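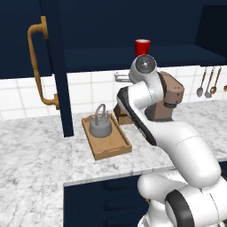
Issue 6

Review: Trerik stovetop kettle

By Graziella Sanna

I drink tea in the morning and again in the middle of the afternoon, and for years I used an electric kettle that lived next to the toaster. When the switch failed in March I decided to try a plain kettle that sits on the burner. The Trerik was the one the Fontana store in town had on the shelf, so that is the one I brought home.

It is a squat steel kettle with a wide base, a fixed handle and a lift-off lid. The whistle is a separate cap that flips up with your thumb. There are no other parts. The booklet is a single folded sheet, and half of it is about cleaning.

I used it on a gas stove at home and on my sister's glass-top electric. On gas you need to keep the flame under the base. Let it creep up the sides and the handle gets too hot to hold without a cloth. On the electric top this was never a problem, but the kettle was slower there, and it kept boiling for a while after I turned the burner off.

Pouring is the best thing about it. The spout is narrow and stops cleanly, with no dribble down the front. I make coffee in a filter cone on weekends, and I can keep a thin, steady stream going. The smallest amount I would heat in it is 300 ml. With less than that the whistle sputters and you can miss it from the next room.

The lid is tight when new. Mine took both hands for the first couple of weeks and then eased up. It stays put when you tip the kettle all the way, so I would not want it any looser. The opening is wide enough for a sponge but my hand won't go in past the knuckles.

We have hard water. After a month there was a white crust on the bottom, and a vinegar boil took it off. The outside is harder to keep nice - it shows every fingerprint, and grease from the frying pan bakes on if you leave it on the stove while you cook. I now move it to the back burner before dinner.

I also borrowed a Markach from a neighbor to compare. It is lighter and heats a little faster, but the spout is short and splashes, and the whistle is painful. The Inden has a folding handle, which I don't care for on anything full of boiling water.

The Trerik is heavy when full. Anyone with sore wrists should pick it up in the store first, and remember it will weigh a good deal more with water in it. For everyone else I would recommend it, gas stove or electric. I have not replaced the old one.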